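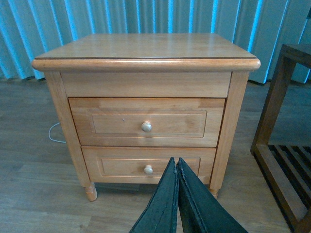 A morning at the Tuncer furniture works, Tristside

2021-02-04

Tuncer opens its works to visitors twice a year, and I had a place on the January tour. The building is at the far end of Tristside, past the bus depot, and the bus stops 190 metres short of the gate. Wear boots. The yard was mostly puddles.

We were 26 in the group, split in two at reception. My half began in the timber store, a long unheated shed with boards stacked on spacers up to the roof. The guide showed us how the moisture is checked with a small meter with two pins. Boards that read too high go back on the stack for another month.

The machine hall was next. It is loud, and ear defenders are handed out at the door, so most of the talking was done in the corridor beforehand. The large planer was off for repair. We watched drawer sides being cut and then saw them again in the next room, where the joints are glued and clamped.

Bedroom furniture is most of what they make. The works turns out 1,000 bedside cabinets in a good month, nearly all for a range called Jusance. The edges of the tops are rounded on a spindle moulder and finished by hand with three grades of paper. I asked if the hand sanding could be dropped and was told customers notice at once.

The finishing room can only be seen through a window, because of the dust. They changed from lacquer to a hard wax oil named Fivo two years ago. It takes longer to dry but a scratch can be mended at home with a cloth.

Tea and a biscuit were included. The shop by the gate sells seconds at 50 pounds and up, cash or card, and you have to carry them away yourself. The next tour is in the summer and booking is by telephone.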